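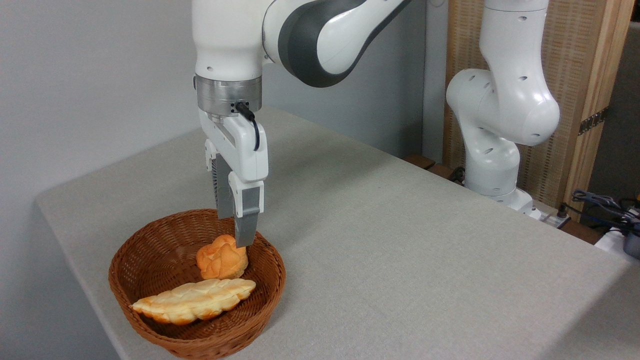 4.2 Shape words and what they travel with

Words for small breads turned out to be the richest part of the whole Wendholm material, and we had not planned for that. The original word list asked only for "roll" and "loaf," yet speakers kept offering terms that named how the dough had been worked before baking. In the villages on the Grevell side, a roll is named first by its shape and only then, if at all, by its flour. The round knotted bun in Figure 2 would be a knütel to most older speakers there, and it would stay a knütel whether it was made from wheat or rye. Across the river the same speakers' cousins use one general word for anything that fits in the hand, and add "tied" when pressed. The wicker basket in the same figure raises a second contrast, which we come back to below, between words for woven containers and words for everything else that holds bread.

The split is wonderfully sharp for such a short distance. Some 25 kilometers separate the farthest points in the survey, but the line between the two systems can be drawn almost along the water. Vuorinen is the one real exception. Families there use both systems, often within the same conversation, and the choice seems to depend on who did the baking. Home baking gets the shape words; shop bread gets the general one. Ailsa Skinner first noticed this in her April recordings, where a grandmother corrects herself in the middle of a sentence after remembering that the rolls had been bought.

Container words behave differently. We expected them to follow the bread words, and in the oldest recordings they do. Among speakers under 50, though, the special term for a woven basket has spread well past the river and is now used in Tekier, where the shape words were never known at all. A likely route is the weekly market, where baskets were sold by the same two families for several generations. Bread stayed in the village where it was baked — baskets went home with whoever bought them. If this is right, the word moved with the object, and we should find it fading again in places the market did not reach.

The recordings made in July 2018 give some early support. Speakers from the hill farms above Tekier understood the basket word when they heard it but did not offer it themselves, and several connected it with a parent's trips to market. We find this a very exciting result, and section 5 takes it up again with the terms for flour sacks and milk cans, which were sold at the same stalls.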